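左手の三時間

Gollmontの倉庫街の二階に、二本腕の機械が一台ある。型はGrilloraといい、肩から上に頭がついていて、頭にカメラが入っている。腕は左右で同じ部品を使っているはずなのに、故障するのはいつも左だった。

私がその機械の面倒を見ることになったのは六月で、前の担当者は引き継ぎのノートを一冊残して別の町へ移った。ノートの表紙には何も書いてなかった。中身は几帳面な字で、最初の頁に「朝、電源を入れる前に手で触ること」とあり、その下に関節の番号が肩から順に並んでいた。触って何がわかるのかは書いてない。しばらくは意味もなく触っていた。

電話がかかってきたのは朝の八時前だった。かけてきたのは作業をつけている若い人で、左手がりんごを放すときに少し下へ行く、と言った。

「少しというのは」
「放したあとに、指がもう一回、りんごを押すみたいになります」
「毎回ですか」
「毎回ではないです。昼から増えます。昨日も一昨日もそうでした」

昼から増えるなら熱か、ケーブルだろうと思った。工具箱を自転車の荷台に縛って出た。Gonoraの部品箱も持った。Gonoraは指先のゴムとベルトを出している小さな店で、注文すると三日で届くが、箱に入っているものの半分は注文していないものだ。返すのが面倒でそのまま持っている。

階段を上がると若い人は廊下で待っていた。部屋の鍵は開いていて、機械は電源が落ちていた。肘を曲げて、両手を体の脇に置いた姿勢で止まっている。これは前の担当者が決めた休めの姿勢で、この形で切ればブレーキが甘くなっても腕が落ちない。

「昨日は何時までやりましたか」
「六時です。記録は1091まで行きました」
「そのうち、さっきの症状が出たのは」
「数えてないです。すみません」

謝ることではないので、そう言った。

まず触った。肩、上腕、肘、前腕、手首。ブレーキを手で解いて、左腕の目方を自分の腕で受けながら、関節を一つずつ端から端まで動かす。夏を越してから、触る意味が少しわかるようになっていた。引っかかりがあれば手のひらに来る。減速機が乾いてくると、動き出しだけがわずかに重い。左の肘はその重さがあった。ただ、先月も同じくらい重かった。

手首を回したとき、途中から戻ろうとする力があった。右の手首で同じことをすると、止めたところで止まる。左はもう一度やっても戻る。ばねを入れた覚えはない。

「これ、わかりますか」
若い人に手首を持たせた。
「あ、戻りますね」
「右は」
「戻らないです」

それから電源を入れた。温まるまで待つあいだに、指先のゴムを見た。二本の指の内側に貼ってある黒いゴムで、角が丸くなっている。丸くなっても掴めるうちは換えない、とノートにあった。アルコールを染ませた布で拭くと、布にうっすら色がついた。右も同じように拭いた。拭いたあとは乾くまで何も掴ませない。これもノートにあって、「急ぐと滑る。滑ると原因を間違える」と書いてある。前の担当者は一度間違えたのだろう。

若い人が作業台を整えた。灰色の布の皺を手のひらで伸ばし、伸びない折り目はそのままにした。

「アイロンをかけたほうがいいですか」
「いや、いいです。布はいじらないでください。見え方が変わると、昨日と比べられなくなるので」

皿とりんごが台に出た。やることは単純で、りんごを皿に載せる、皿から布へ戻す、それだけだった。私は操縦ができないので、横の椅子で手首だけ見ていた。若い人は操縦用の腕を両手に持って、二、三度指を開け閉めしてから始めた。 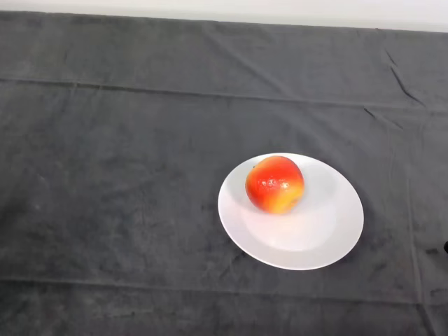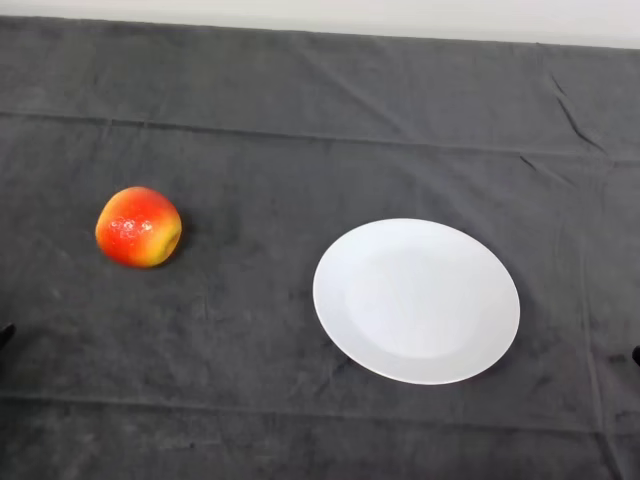

台の上はりんごと白い皿。一枚目はりんごが皿に載っていて、二枚目では布の左のほうにある。

最初の十回ほどは何も起きなかった。左手は布の上のりんごへ下り、掴んで、皿の上まで運んで、放した。放したあとまっすぐ上がった。若い人が、こういうときに限って出ないんですよね、と言った。私は続けてくださいと言った。

手首のそばで、ケーブルの束が前腕に沿って走っている。手首の手前で一度外へ膨らんで、それから指のモーターへ入る。この膨らみは余裕で、手首が回ると膨らみが減り、戻ると増える。左右で同じに作ってあれば同じに動く。右の膨らみと見比べると、左は小さかった。手首が内側へ回りきると、ほとんどまっすぐになった。

「一回止めてください。手首を今のところで」

止まった手首の横に定規を当てた。結束バンドから指の根元まで、ケーブルの長さが左は短い。右は165ミリある。左は曲がり方が違うので測りにくかったが、それより明らかに足りない。結束バンドの位置が違うのだった。右のバンドは前腕の穴の二番目を通っている。左は三番目だった。

「これ、いつ締めましたか」
若い人はしばらくバンドを見ていた。
「先週です。揺れて台に当たるので、ちょっと引いて締め直しました」
「左だけ」
「左だけです」

揺れて台に当たるのは本当で、それはそれで直さなければいけない。ケーブルが台の縁をこすると被覆がやられる。前にPillayの工場で見た機械は、それで指のモーターの信号線が一本切れて、切れたり繋がったりを一か月繰り返した。あそこでは基板を二枚換えてから、やっとケーブルに辿り着いた。換えた基板はどちらも生きていた。

説明はだいたいこういうことになる。ケーブルが短いと、手首が回るたびに引っ張られる。モーターはその力に逆らって位置を保とうとする。指が閉じているあいだは荷重が釣り合っていて目立たない。放した途端に釣り合いが変わり、手首が少し下へ出る。昼から増えるのは、モーターが温まって力の出方が鈍るからか、ケーブルが同じ形に馴染んでくるからか、そこまではわからない。わからないまま書くのは嫌なので、ノートには後で「午後に増加、理由未確認」と書いた。

電源を落とした。腕が下がらないよう、肘の下に木の台を入れて受けた。台は前の担当者が作ったもので、上の面にフェルトが貼ってある。高さが合うように底に薄い板が一枚足してある。

バンドを切るときは、ニッパーの平らな側をケーブルに向ける。逆にすると刃先が被覆に触る。切れたバンドは飛ぶので、片手で押さえて切る。飛んだバンドが関節に入ると、探すのに半日かかる。切ったものは工具箱の蓋に並べた。切った数だけあるか、最後に確かめるためだ。

ケーブルを外して、指で端まで撫でた。締められていたところに浅いくびれが残っていた。被覆は破れていない。曲げて、伸ばして、テスターを当てたまま揺すった。音は途切れなかった。予備の束は持って来ていたが、換えるほどではない。換えれば換えたで、コネクタを抜き差しする回数が増える。

「換えないんですか」
「今日は換えません。来月もう一度見ます」

二番目の穴に新しいバンドを通し、まだ締めずに手首を回した。内側へいっぱい、外側へいっぱい。膨らみが右と同じくらい残るところを探して、そこで締めた。締めるのは指の力だけにして、工具では引かない。ケーブルが中でわずかに滑るくらいがいい。余ったところを切り、切り口を爪で撫でて尖っていないか見た。

台に当たる件は、前腕の外側に樹脂のクリップを一つ足した。Gonoraの箱に入っていた、頼んだ覚えのない部品だった。形が合うとは思っていなかったが、合った。膨らみの外側を軽く受けるだけで、引っ張りはしない。手首を回すとケーブルはクリップの中を前後に動く。

ついでに左の指のねじを全部見た。12本のうち二本が、締め付けの印から少しずれていた。ずれているのは手の甲の側で、ここは掴むたびに力がかかる。抜いて、古い緩み止めを拭き取って、新しいのを一滴つけて締めた。トルクレンチの鳴る音が小さく、二回目はよく聞こえなかったので、もう一度当てた。印のペンは乾いていた。若い人が机から油性のペンを持って来てくれたが、色が白ではなく緑だった。今はその二本だけ緑の線が入っている。

緩み止めが固まるまで動かせないので、昼にした。

若い人は廊下の窓のところでパンを食べ、私は階段に座って握り飯を食べた。この仕事は長いんですか、と訊かれたので、機械は長いがこの機械は短いと答えた。前の人はどんな人でしたか、とも訊かれた。会ったのは引き継ぎの二日だけだったので、字がきれいな人だと言った。若い人は、自分が入ったときにはもういなかったと言った。

「締め直したの、言えばよかったですね」
「ノートに書いておけば、それでいいです」
「あのノート、私も書いていいんですか」

それは考えたことがなかった。ノートは工具箱に入れて私が持ち歩いていたから、若い人が書けるはずがない。バンドを一つ締め直したことを書く場所が、この部屋のどこにもなかったことになる。

午後は姿勢合わせから始めた。ケーブルを触ると手首の零点がずれることがある。両腕を休めの姿勢へ送り、刻んである線を見る。右は合っていた。左は手首の線が髪の毛ほど外れていたので、値を入れ直した。入れ直すと肘が気になり、肘を見ると今度は肩が気になる。肩まで全部見て、肩は何もしなかった。

頭のカメラも確かめた。レンズを拭き、頭を下へ向けて、台の布が画面いっぱいに来るところで止める。上の端に壁が細く見える、それが決まった角度だとノートにある。壁の帯が太くなったら首が上がっている。今日の帯は細かった。首のねじには触らなかった。

それから若い人に操縦を頼んだ。りんごを皿へ、皿から布へ。左手で、なるべくいつもの速さで。私は定規を指先の高さのところに立てて、放す瞬間だけを見た。

一回目は下がらなかった。二回目も三回目も下がらなかった。五回目で指の先がわずかに揺れた。下がったのか、若い人の手が揺れたのか、見ただけではわからない。

「今の、私かもしれません」
「もう一度、同じところで」

同じところで揺れなかった。りんごの置き方を変え、皿の手前に置き、奥に置き、台の端に寄せてもらった。手首がいちばん内側へ回る置き方もわざとやってもらった。ケーブルの膨らみは最後まで残っていた。クリップは鳴らなかった。

14時を過ぎても、症状は出なかった。昼から増えると聞いていたので、そのまま続けてもらった。見ているだけの私のほうが先に眠くなり、立って腕の熱を見た。左の肘は右より少し温かい。減速機の油はそろそろだろう。Grilloraの肘は油を入れる口が内側にあって、腕を半分外さないと届かない。一日仕事になるので、日を決めないといけない。

「肘、来月やります。一日止まります」
「一日ですか」
「一日です。早く終わっても、その日は動かさないつもりでいてください」

若い人は机の暦を見て、どこに印をつけるか迷っていた。決まったら電話をくれと言った。

片付けに入った。切ったバンドは蓋の上に全部あった。ニッパー、定規、テスター、緩み止め。トルクレンチは目盛りを一番下へ戻してからしまう。若い人は皿を棚へ戻し、りんごをその横に置いた。布は畳もうとしたので、敷いたままでいいと言った。どうせ明日もやる。

機械は休めの姿勢で電源を切った。切ったあと、左の手首をもう一度手で回してみた。止めたところで止まった。若い人も来て、右を回し、左を回した。

「同じですね」
「朝、電源を入れる前に触ってみてください。それだけで構いません」
「何がわかるんですか」

私も六月に同じことを思ったが、訊く相手がいなかった。戻る力があったら電話をください、と言った。重くなったときも、と付け足した。それから、動き出しだけが重いのと、ずっと重いのとは違うということを、肘を持たせて教えた。左の肘を動かしながら、若い人は首をかしげた。わからないと言うので、右と何度も比べてもらった。しばらくして、ああ、と言ったが、本当にわかったのかどうかは知らない。

ノートは置いていくことにした。その前に今日の分を書いた。

2025年10月28日。左手首、放すときに下がる。ケーブルの固定位置違い、三番目の穴から二番目へ。クリップ一個追加。指のねじ二本締め直し、印は緑。手首の零点を修正。午後に増加、理由未確認。肘の油、来月。

一行あけて若い人にペンを渡した。若い人は立ったまま少し考えて、先週ケーブルを締め直したことを書き、書いた日ではなく締めた日のほうを欄外に足した。字は前の担当者ほどきれいではなかったが、読めた。

ノートは機械の脚の横に、紐でぶら下げた。紐が腕に届かないことを、左右とも腕をいっぱいに伸ばして確かめるのに、もう一度電源を入れることになった。右腕が伸びきったところで指の先が紐に触れたので、紐を半分に切って結び直した。

自転車の荷台に工具箱を縛っていると、二階の窓が開いて、ペンを忘れていますと言われた。緑のペンのことだった。それはそちらのです、と答えて、帰った。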